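Lists > Shared Workrooms > Benches and Surfaces > Message 5 of 5

Subject: Re: White bench tops – refinish, cover or replace?

2 replies · 5 shares

February 8, 2025

Hello all,

I'm answering the message below in pieces because it raised several separate questions and I don't have the same answer for each. Our workroom has had white tops on the long benches for five years, so most of what follows comes from cleaning them and putting up with them.

> We are fitting out a shared room in the old Flestard building and have to
> decide on bench tops by the end of the month. The choice is between white
> tops, which the supplier has in stock, and a mid-grey that has to be ordered
> in. People here are split. The ones who do fine work want white. The ones
> who do messy work say white will look terrible by July.

Both groups are right. White shows everything, which is a help when you've dropped a small screw and a nuisance when someone has been using a marker. Ours looked bad after the first winter. They look much the same now as they did then, so I'd say the decline is steep at first and then mostly stops. If the people doing messy work can live with that first stretch, they'll stop noticing.

Grey has its own trouble. We have one grey top near the sink, and dried glue is invisible on it until you put your sleeve in it. Graphite and pencil shavings disappear as well. For sewing, beading, small electronics or model work I would go white every time. For ceramics or anything with wet clay I wouldn't use either, and would look at a separate bench with a canvas cover.

> Is glare a real problem, or is it only something people say? We have windows
> along one side and strip lights overhead that we can't move.

It is a real problem, but it depends on the finish far more than the colour. Gloss white under strip lights is tiring within an hour. A matte or satin white is fine. Ask the supplier for an offcut the size of a dinner plate, take it into the room and put it under the lights at the time of day you'll use it most. A sample chip on a ring is too small to tell you anything.

Turning the benches so the long side runs away from the windows helped us too. We had them parallel at first and everyone on the far side was squinting by mid-afternoon. It cost nothing except a Saturday and some sore backs.

Shadows are the other half of the lighting question. With a single row of overhead lights, your own hands and tools throw a shadow straight onto the thing you're trying to look at, and on a pale surface you see it clearly. A second light from the side softens it. We bought 2 clamp lamps from Zuvero and they've held up, though the clamps need a scrap of rubber under them or they mark the edge.

> What do you clean them with? The supplier's sheet says mild detergent only,
> which I suspect is them covering themselves.

Mild detergent is what we use nearly all the time, with a damp cloth and then a dry one. Leaving the top wet is worse than using slightly too much soap. For pen we use a little isopropyl on a rag, tested first on the underside, and that takes off most of it. Permanent marker in red never fully leaves. We keep the red ones in a drawer in the office now.

Don't let anyone use the green scouring pads. They take the surface off in a haze that you can't see from above but can see from across the room, and dirt then settles in the haze. One section at the Brovport end was scrubbed that way and it has been a different colour from its neighbour ever since. A melamine sponge does the same thing more slowly. I'd keep both out of the room altogether, as a sign saying not to use them has never worked here.

> Lastly, edges and joins. We need two tops end to end to fill the wall. Will
> the join be a nuisance?

Yes, a bit. Small parts roll into it and crumbs of everything collect there. We filled ours with a white silicone bead, which yellowed, and then dug that out and used a thin aluminium strip that sits nearly flush. The strip is better. It does catch paper if you slide a sheet across, so put the join where people are least likely to be cutting or drawing. In our case that was opposite the door.

On edges, get the square-edged top with the thick banding if there is a choice. The thin banding lifts at the corners wherever people lean. The Sjöberg trestles we have underneath are a separate subject, but they've been steady and the height adjustment still works. Check that yours have enough overhang to clamp things to. Ours don't on one side, and I regret it.

A few habits that have kept the tops usable, in no particular order:

1. Cutting mats live on the bench, not in a cupboard. If people have to go and find one, they'll cut without it.

2. Anything with metal feet or a rough base gets felt pads before it comes into the room. Cast-iron vises are the worst for this, followed by old sewing machines.

3. Parts go in trays. Black or dark trays are easy to find on a white top, and you can slide the whole lot aside when somebody else needs the space.

4. Leave some bare surface in the middle. Benches fill from the edges inward, and once the middle goes people start working on top of other people's things.
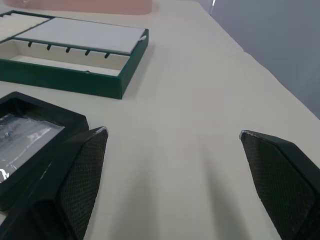

5. Wipe down before leaving, including underneath the trays. Grit under a tray does more scratching than any tool does.

On cost, I haven't given figures as ours are five years old and the prices won't mean anything now. I will say that replacing one top on its own is harder than it sounds. The white we bought has been changed slightly since, and a new section next to an old one looks like a patch. If your budget allows for a spare, buy it with the first order and store it flat – ours was stored leaning against a wall and it has a bow in it that no amount of weight has taken out.

If you do end up with the grey, I'd like to hear how it wears, particularly in the first winter. And if anyone else on the list has tried linoleum on a bench, please say so. I've been told it's pleasant to work on and repairs well, but I've only ever seen it on desks.

Regards,
The bench person, north room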